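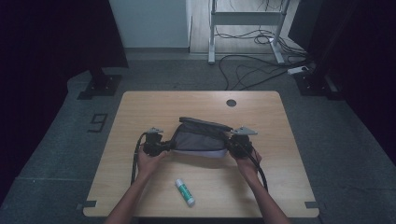 About Us | Company

Hoarau Textile Testing is an independent laboratory that measures how fabrics, closures and sewn goods hold up in use. The laboratory was set up in Lerkham by Eugénie Gilbert, a textile engineer, and Loïc Brunet, who had run the physical testing room of a weaving mill. Both still work at the bench. The company is privately held and does not make, import or sell textiles.

What we test

Our work falls under four headings: strength, abrasion, dimensional stability and color fastness. Most samples arrive as flat cloth cut from the roll. The rest are finished or partly finished goods, mainly bags, pouches, cushion covers, workwear and light upholstery.

Strength testing covers tensile strength, tear strength and seam slippage. Tensile specimens are cut in warp and weft directions and kept apart from the moment of cutting, as the two sets of results are never averaged. Tear strength is measured by the falling pendulum method or on the tensile frame, depending on the construction of the cloth. Open weaves and some knits do not tear along the cut, and when this happens we report the direction of tear and do not give a value.

Abrasion testing is carried out with a standard wool abradant under a stated load. Inspection intervals are agreed before the test begins. The end point for woven cloth is the breakage of two separate threads. For pile fabrics it is the complete loss of pile at any point within the rubbed area. For coated fabrics the end point must be named by the customer, and we will ask for it if the order form leaves it blank.

Dimensional stability is measured after washing, dry cleaning or steaming. Specimens are marked in both directions, conditioned, measured, treated, conditioned again and measured again. Results are given as a percentage, with a minus sign for shrinkage. Skew and bow are reported separately on request.

Color fastness is assessed against rubbing, washing, water, perspiration and artificial light. Grading is done by eye against the gray scale, by two graders working apart. Where they differ by more than half a grade, a third grader is called in and the median is reported.

Closures and sewn goods

Zippers are tested for crosswise strength, slider lock strength, puller attachment and repeated opening and closing. A zipper can be tested as a loose component or as sewn into the product. The second case usually gives the lower figure, and failure often starts in the tape stitching near the end stop. Customers who have only a supplier's component report are advised to allow for this difference.

Seams in finished goods are tested where they lie. A seam cut out of a curved panel will not sit flat in the jaws, and the outer stitches take more of the load than they would in the product. We have built a set of curved clamps for these cases. Results obtained with them are marked as in-house method and fall outside our standard schedule.

Linings are treated as separate fabrics. If a lined article shrinks unevenly, the report gives values for shell and lining and, where there is enough cloth, for interlining.

The laboratory

We occupy a single-story building at the east end of the Lerkham industrial park. The conditioned testing room has a floor area of 130 square meters. It is held at 20 degrees Celsius and 65 percent relative humidity, and both are logged continuously. Testing stops if either reading leaves its tolerance band, and specimens already in the room are conditioned again before work resumes. An air lock separates the room from the wash area.

The wash area has its own water treatment, as Lerkham water is hard and varies through the year. Hardness is checked each morning before the first load. Reference detergent is bought by the batch, and the batch number appears on every wash report.

Light fastness is run in a separate room with its own cooling circuit. Exposure is controlled against blue wool references and never by elapsed time alone.

Staff

The laboratory has nine employees. Eugénie Gilbert is technical director and signs all reports on strength, abrasion and dimensional stability. Loïc Brunet runs the color section and is responsible for calibration. Each technician is authorized method by method. Authorization requires a written procedure check, a supervised series of tests and a repeat series on retained cloth, and it lapses if the method has not been performed for a year.

We take one trainee each June. The placement covers sampling, conditioning, specimen cutting and record keeping. Cutting takes up most of the first month. Bad cutting causes more rejected specimens in this laboratory than any fault in the machines.

Scope and quality system

Our schedule lists 163 test methods. The current list can be requested from the office and gives the edition of each method in use. When a method is revised, we run old and new editions side by side for a short period, and customers with long-term programs are told of any shift in results.

Load cells are calibrated by an outside body and checked in-house every week with reference masses. Abrasion machines are checked for load, speed and path. The abradant is changed at fixed intervals and whenever a new specimen is mounted. Control cloths are tested every month, and the charts may be inspected by any customer during a visit.

Measurement uncertainty is stated where the method allows it to be calculated. We do not subtract it from a result in order to decide a pass or fail unless the customer's specification says so in writing.

Programs

Ledia is our service for small makers. It groups orders for the same method into one weekly run, which lowers the charge per sample and lengthens the turnaround. Ledia reports carry the same signatures and the same level of detail as any other report. Up to 4 samples may be entered on one Ledia form. Larger orders go through the standard desk.

Bromix is the name of our in-house record system. It was written here to replace paper bench sheets, and it holds raw readings, machine settings, room conditions and operator for each specimen. Raw readings cannot be overwritten. A correction is entered as a new line with a reason and the initials of the person making it. Customers receive a Bromix number with each report and should quote it in any query.

Sending samples

Cloth should be sent rolled or loosely folded, without staples or adhesive tape on the face. A full-width length of two meters is enough for most strength and abrasion orders. The warp direction should be marked. Selvages must be left on, and the first and last meter of a roll should not be used.

Finished goods should be sent unused and in their normal packing. Three pieces of each article are preferred. If only one is available, we will agree the order of tests in advance, as many of them are destructive. Remains are kept for six months after the report date and then discarded, unless their return has been requested and paid for.

An order is accepted once we have the samples, the completed form and a named contact who can answer technical questions. Turnaround is counted from the working day after all of these have been received. Conditioning time is included in the quoted period. Light fastness is quoted separately, as its length depends on the cloth.

Independence

Fees are set by method and do not depend on the result. We do not hold shares in textile firms, and staff may not carry out paid work for customers. Reports are issued only to the party that ordered them. They may be reproduced in full; extracts need our written consent. A report applies to the samples received and makes no statement about the remainder of the roll, batch or delivery.

Complaints are handled by whichever director did not sign the report. The retained material is retested where enough is left, and both sets of results are sent to the customer. If the first result is found to be wrong, the report is withdrawn, a replacement is issued under a new number and the fee is refunded.

Visits

Customers may attend their own tests by appointment. Visitors to the testing room must allow time for the air lock and are asked to leave wet coats and umbrellas at reception. Other customers' samples are covered during visits.

Page last reviewed Wednesday, October 5, 2022.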